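Taças de plástico: disposição, encaixe e empilhamento
Galeria | Arrumação e utensílios
Texto: Valbona Pavlović

A galeria reúne três imagens das taças Skukusetti sobre a bancada de Rondthorpe. O tema é a arrumação: como distribuir as peças no tampo antes de as guardar, em que ordem as encaixar e que área fica ocupada em cada caso. As indicações aplicam-se a qualquer conjunto de taças redondas vendido por cores, desde que os diâmetros sejam diferentes. Os conjuntos de diâmetro único empilham de outra forma e foram tratados na ficha Sulemana.

Terminologia usada nesta página: «base» é a peça que assenta no tampo; «encaixe» é a introdução de uma taça noutra mais larga; «rebordo livre» é a faixa do bordo que permanece visível depois do encaixe. A altura da pilha mede-se do tampo ao rebordo mais alto. O diâmetro mede-se sempre por fora.

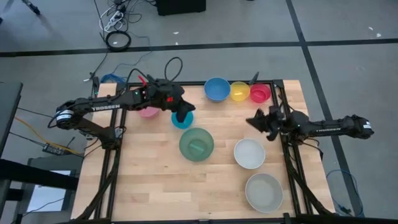 Fig. 1. Oito taças distribuídas sobre tampo de madeira em ripas. Na fila do fundo: azul médio, amarela e vermelho-rosada.

A disposição inicial deve deixar todas as bocas viradas para cima e acessíveis. As peças alinhadas junto ao bordo do fundo podem tocar-se; as restantes convém que tenham folga suficiente para serem agarradas pelo rebordo. A peça mais larga fica perto do centro, por ser a que recebe as outras. Na fig. 1, a taça verde grande está próxima dessa posição.

A cor serve de referência para a ficha de inventário, mas não substitui o diâmetro. Em conjuntos com peças translúcidas há um problema adicional: a tonalidade muda conforme o fundo e a luz, e duas pessoas podem registar a mesma taça com nomes diferentes. O modelo de ficha Flestel tem por isso duas colunas, uma para a cor e outra para a medida exterior em milímetros. Em caso de desacordo prevalece a medida.

Antes de encaixar, as peças têm de estar secas. A água retida entre duas paredes lisas dificulta a separação e deixa marcas de calcário. O tempo de secagem ao ar indicado na ficha é de 30 minutos, com as taças invertidas sobre grelha.
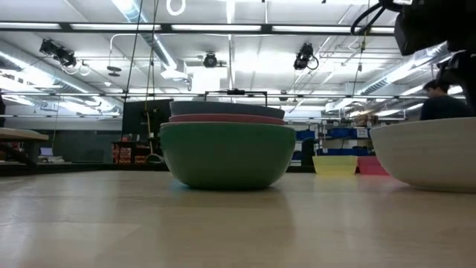 Boletim Flestel, n.º 12, p. 100

Fig. 2. Pilha de três taças: verde na base, vermelho-coral no meio, cinzento-ardósia em cima. À direita, uma taça branca grande, fora da pilha.

O rebordo livre é o melhor indicador visual de um encaixe correto. Deve formar uma faixa de largura regular a toda a volta. Se a faixa alarga de um lado e desaparece do outro, a peça de cima entrou inclinada e é preciso retirá-la e repetir. Não se corrige por pressão: as paredes cedem, a taça fica presa e o conjunto passa a oscilar sobre a base. Na fig. 2, o rebordo da taça coral aparece como uma faixa fina logo acima do verde.

Para pilhas que vão para prateleira aberta, a ficha recomenda três peças. Em armário fechado admite-se uma pilha mais alta, com folga de 12 mm até à prateleira superior. As taças de diâmetro muito próximo não devem ficar em posições consecutivas, mesmo que isso obrigue a fazer duas pilhas.

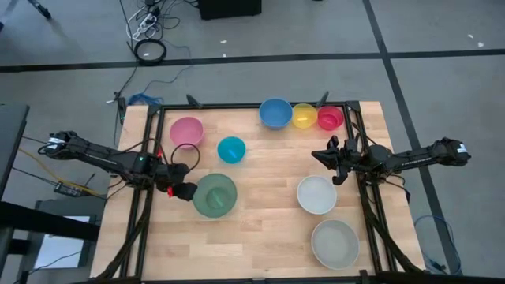

A área ocupada no tampo é o dado que mais varia entre a disposição aberta e a pilha. Com as peças separadas, o que conta é a soma dos diâmetros mais as folgas; com as peças encaixadas, conta apenas o diâmetro da base. A medição faz-se com as taças vazias e direitas, como estão as oito da fig. 3, e começa pelas que se tocam ou quase, neste caso a fila do fundo. Seguem-se as isoladas. A branca e a cinzento-clara, ambas na metade direita, registam-se em linhas separadas da ficha: são dois tons pálidos fáceis de trocar na transcrição, e a cinzenta é a maior das duas.

Fig. 3. Disposição aberta. Verde no quadrante dianteiro esquerdo; ciano e rosa-clara mais atrás.

Notas
Os valores de folga referem-se a taças sem pega nem bico.
A tabela de diâmetros do conjunto Skukusetti foi revista em maio. As fichas impressas antes dessa revisão trazem a medida interior e devem ser substituídas.

Ver também: Tampas e recipientes retangulares; Grelhas de secagem; Etiquetagem de prateleiras.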